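Notebook, tax export bench
Sunday, late morning, kettle on

Right, the education credit thing is behind us and I'm not going back to it. Today is the payroll year-end export, the one Biremero send over as a flat file and we turn into employee statements. I said I'd have a look before the week starts and ruins everything, so I came in with a sandwich and the good headphones.

Where we were on Friday night: 979 statements in the test batch, all from the Lustholm client, and the totals at the bottom didn't agree with the control sheet. Out by 4 pounds. Four pounds! If it had been thousands I'd have found it in ten minutes, but four pounds is the sort of number that hides (and that somebody always wants to wave through, and no, we're not doing that, I've been there).

First idea was rounding, as ever. Nosto rounds tax down to the whole pound at each pay period and our side keeps the pence until the end. Changed ours to match and reran. The difference went from 4 to something much bigger, in the other direction, so either I'd got the periods wrong or rounding was never the problem. Put it back how it was. Please don't try this again without reading the notes in the Nosto config folder, which I also should have read.

Second idea was leavers. Anybody who left and got paid again afterwards (holiday owed, a late bonus, that sort of thing) comes through with two lines and the same reference. We're meant to add them up. I pulled out every duplicate reference and did them by hand on paper, with a ruler under each line like my nan doing the gas bill, and they all agreed. Every last one. Slightly annoying to be honest, I was sure it was leavers.

Then lunch. Cheese and pickle.

After lunch I did what I ought to have done at the start and sorted the file by tax code before comparing. There's a little clump of people on the emergency code whose code changed in November, and for those the file carries both the old code and the new one. Our import takes whichever it meets first. Mostly that makes no odds, because the tax figure itself is on a separate line, but for one person the refund given at the changeover is stored against the old code, and when we drop the old code we drop the refund with it. One person, one refund, 4 pounds exactly. I may have said something loudly to an empty office.

So it's ours, not Biremero's, and I take back what I wrote in the margin on Friday.
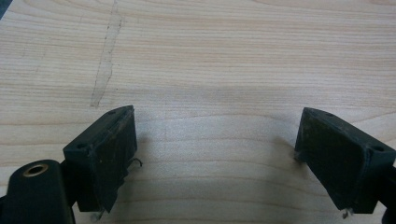
The fix is small. Read both codes, keep the later one for printing, and carry any refund across whatever code it's sitting under. I've done it on the bench copy only. The batch of 979 now agrees with the control sheet to the penny, and I ran the older 200-record set as well, the one from Katsaros with all the odd cases in it, and that still comes out the same as before. Takes 90 seconds for the big one, a touch slower than it was. I can live with that but I'd like to know why. Possibly my extra sort, which could come out again.

Things I haven't done and don't want to forget:

The statement PDF still prints the old code in the little box at top right for these people. The figures are right, the box is wrong. Anyone getting that in the post will ring up, and fair enough too.

Need to check whether last year's run had the same fault. I think it must have, the import hasn't been touched in ages. If it did, there may be people whose statement said they'd paid a few pounds more than they had, and that wants telling to Lustholm properly, in writing, before they spot it themselves. I'd rather do it on the phone first and then write, but either way it's not one for me to decide on a weekend.

No test covers a code change part way through the year. I've started one and it's sitting half written in my folder, called "emergency", which on reflection is going to frighten somebody. Will rename.

Also the printer by the window is out of toner again and there's none in the cupboard.

Going home. Bench copy is left switched on, please don't load the live file into it until the PDF box is sorted.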